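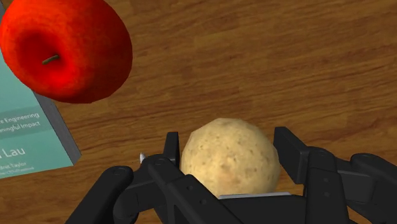
*Simulated bench view, Rellska evaluation: potato between the fingers, apple and book to the upper left.*

**April 2026 - Dulell simulation package, trial licence**
Entry by: Hamish Rankin

The review of the Dulell package for the Halliday bench continued. The supplier's tabletop set was loaded with the black multi-finger hand and default lighting. The potato was selected as the target object; the apple and the book remain as distractors.

Run plan: 400 grasp attempts, 200 with the supplier's contact settings and 200 with our own. The pass mark is 70 per cent, as used for the Bemix kit in February.

Points noted:

- Object surfaces are of good quality. The speckling on the potato skin is adequate for our vision tests.
- Finger joint limits must be entered by hand - the import tool does not read our file.
- The trial licence permits 3 users. A quotation for a full site licence has been requested.

Colleagues are asked not to alter the shared settings file until both sets of runs are logged. Friction values to be checked against the Rellska data sheet.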